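Gemeindehaus Bultau

Das Gemeindehaus Bultau ist der Amtssitz der Gemeindevorsteherin oder des Gemeindevorstehers von Bultau. Eine Dienstwohnung gehört nicht dazu, obwohl der Grundriss im Obergeschoss eine ausweist. Seit dem Umbau lagert dort das Archiv, das mehr Platz beansprucht als jede Familie zuvor.

Lage und Gebäude

Das Haus steht am Ufer der Dinsa, 31 Stufen über dem Anleger. Einen Vorplatz für Staatskarossen gibt es nicht; der Dienstwagen, ein Kombi, teilt sich zwei Stellplätze mit der Bücherei. Im Erdgeschoss liegen Amtszimmer und Sitzungssaal, dahinter die Teeküche, in der nach verbreiteter Ansicht die eigentlichen Beschlüsse fallen.

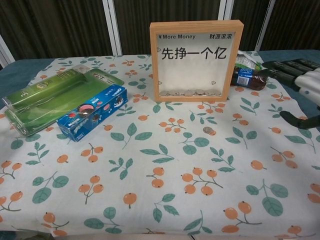
Amtsführung

Das Amt wird nebenberuflich ausgeübt. Die Aufwandsentschädigung beträgt 364 im Monat, in der Landeswährung, und gilt als Grund für die geringe Zahl der Bewerbungen. Sprechstunde ist an zwei Vormittagen in der Woche, im November nur an einem, weil die Heizung des Amtszimmers dann traditionell gewartet wird. Personenschutz besteht nicht. Die Satzung sieht für Empfänge einen Begleiter vor - die Stelle ist seit neun Jahren ausgeschrieben.

Ein Antrag, den Kombi durch eine Limousine zu ersetzen, scheiterte im Rat an der Breite der Brücke. Der Gegenantrag, ganz auf einen Wagen zu verzichten, scheiterte an deren Steigung.

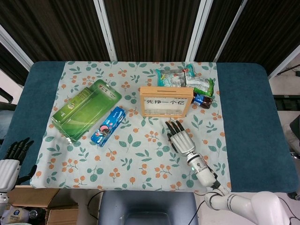

Der Haushalt für Repräsentation ist der kleinste Einzelposten der Gemeinde und wird dennoch am längsten beraten. Aus ihm werden Blumen, Kränze und die Bewirtung auswärtiger Gäste bezahlt. Für größere Wünsche fehlt es an Deckung, und mancher Kämmerer dürfte sich in dem chinesischen Spruch im hellen Holzrahmen wiederfinden, der übersetzt etwa lautet: »Erst einmal hundert Millionen verdienen«. Bultau nimmt im Jahr ungefähr zwei Millionen ein.

Öffentliche Wahrnehmung

Die Ortszeitung Aria führt eine Rubrik über die Parkgewohnheiten der Amtsinhaber. Der Nachbarort Skarix, der sich eine Residenz mit Balkon leistet, wird in Bultau gern als warnendes Beispiel genannt, vor allem von Leuten, die dort zum Neujahrsempfang gehen.

Siehe auch: Ratskeller Skarix, Dinsabrücke

Letzte Bearbeitung: 2021-08-29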